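Last updated: April

Filed under: Bench notes / Equipment / Spending

Second pass at the gripper budget. The first one went to Uletti's purchasing desk and came back with one question in the margin, asking what we need beyond the two units already on hand. Fair question. My draft only said "more of the same," and I hadn't split out the spares.

Went through the cloth work again before writing the numbers down. Cloth is what we'll be doing through the summer, and it's where the current kit gets pushed hardest. Rigid parts we can pick with almost anything. Bedding and clothes need thin fingertips that can get under a fold, and they need enough light on the work to find the fold in the first place.

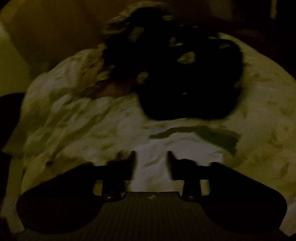 Marianna Jabłońska

Dark cloth on a pale cover, gripper open, and very little light. I want lamps on this list before I want a third gripper. In the draft I had lighting under "misc, later." Moved it to the top.

Prices as they stand:

Brosto quoted 1816 for a complete hand-held unit, with the camera mount and one set of fingertips. Camera is separate. They hold the price until the end of the month and want the full amount with the order. I asked about splitting it and they said no.

Nasora will sell the jaws and housings as a kit for 590, and we would put it together ourselves. The body isn't in that price. We could print the body here, but the last one I printed had a rough top edge and I spent an afternoon sanding it. Call it a day and a half of my time per unit. Purchasing doesn't count my time as money, so on paper the kit wins easily.

Spare fingertips are 40 a pair from either place. They wear at the point first, and once the point is rounded they slide over thin fabric. I'd like three pairs on the shelf at all times. Górecki has the same thing in its own equipment plan, so there's precedent if anyone objects.
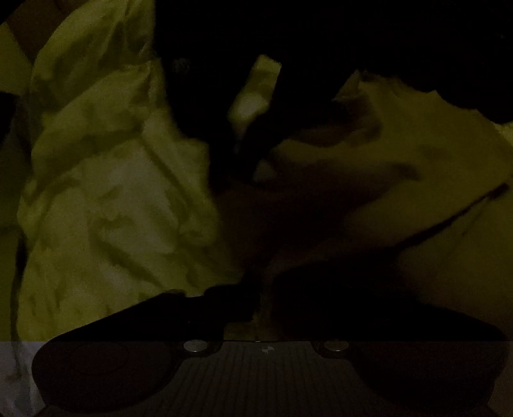 Lamps I haven't priced yet. Two on clamps would do, as long as they can be aimed low across the cloth so the folds throw a shadow. Overhead light flattens everything. Also need to check whether the room circuit will take them along with the chargers — the breaker tripped in the winter when the heater was on.

What I'm leaning toward:

- lamps first, out of this quarter
- three pairs of fingertips, same order
- one Nasora kit, and see how the build goes before ordering another
- Brosto unit only if the kit build turns out badly

The weak spot is delivery. Nasora wouldn't give me a date for the kit, only "after the next batch." If the batch slips past June we lose part of the summer, and by then the Brosto price will have run out. I could ask Brosto to extend the quote. Worth an email.

I also took out the padded cases. We carry everything in the gray bins and nothing has broken. If we start working off site it goes back in.

Still open:
- price for the lamps, and the breaker
- do Brosto fingertips fit the Nasora jaws? The drawings look the same but the screw size isn't listed on one of them
- who signs now that the form has changed

Will redo the sheet tomorrow morning with lighting as its own line and send it back to purchasing.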